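Wednesday, late

Got home from the Prorside job at six, ate standing up, and went straight down to the workshop with my tea. I meant to give it an hour. It is now well past eleven and the tea is still down there. 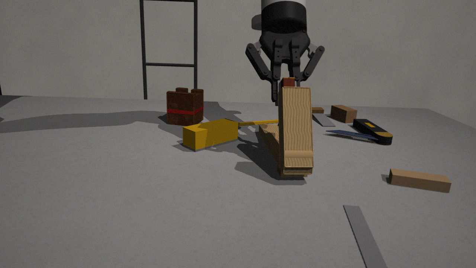 Tonight's bench in the simulator, gripper over the tall plank.

I should back up, as I haven't written in this thing since the weekend and a lot has happened with the arm. The real one is still clamped to its board at the back of the Ulcombe unit with its cover off, waiting on a bearing, and I decided that instead of moping about it I would get the virtual bench into decent shape. So all week I've been filling it with clutter. I want it to be as untidy as my own bench, because a gripper that can only pick up one nice clean cube from the middle of a bare table is no use to me at all. Planks, blocks, flat gray strips, the yellow piece, the brown block with the red stripe that I'm so fond of. I even put in a thing like a folding knife, partly open, over on the right, and I'm very pleased with how wicked the blade came out.

The two planks took most of Monday evening. One stands up tall and the other lies back along the bench, joined near the bottom so they make a sort of open wedge, and I had a terrible time getting them to behave. Every time I pressed start the tall one would shiver for a second and then go over like a drunk. I had the weight wrong, then the friction wrong, and then I had both right and had forgotten to save. The grain looks lovely, though. I spent far too long on the grain, and I don't care, it makes me happy to look at it.

Then there is Leite, which is what I call the planning program (after the street where I lived when I started writing it, and I've never found a better name). Leite is supposed to look over the bench, choose a piece, and bring the fingers down on it without knocking anything else about. On Sunday it was hopeless. I left it running overnight and in the morning the log said 1,016 tries and 71 clean pickups, and I sat there with my toast feeling quite sorry for both of us. Last night, with the finger pads made a little softer and the approach slowed down, it managed 287 out of the same number. Still bad! But I walked around all day today feeling like I'd won something.

The trouble now is anything that sits behind something else. With the plank in front, Leite has to bring one finger down on the far side where the view is blocked, and it gets timid about it and stops short, or else it gets bold and clips the top edge. I tried adding a second viewpoint this evening, up high and off to the left, and that helped with the bold part but not with the timid part. I also tried letting it back off and come in again at a different angle, and that looked very promising for half an hour, until it began backing off forever. I had to go and stop it by hand. I have a feeling the answer is somewhere in how I measure the gap between the fingers, and I'm too tired to trust the feeling.

The shadows still bother me a bit too. They are very dark and very hard, much harder than anything I get under the tube lights in the unit, and I suspect Leite has been treating some of them as solid. I want to soften them and run the whole lot again before I change anything else. One thing at a time -- I wrote that on a card in October and taped it over the vise, and I have ignored it every week of my life.

The bearing for the real arm is coming from Tisasine, or so their last message says. If it turns up before the weekend I'll have to choose between the two jobs, and I know perfectly well I'll drop the simulator and go for the screwdrivers.

For tomorrow: soften the shadows, put a limit on the backing off, save before pressing start. Buy milk. Bring the mug up.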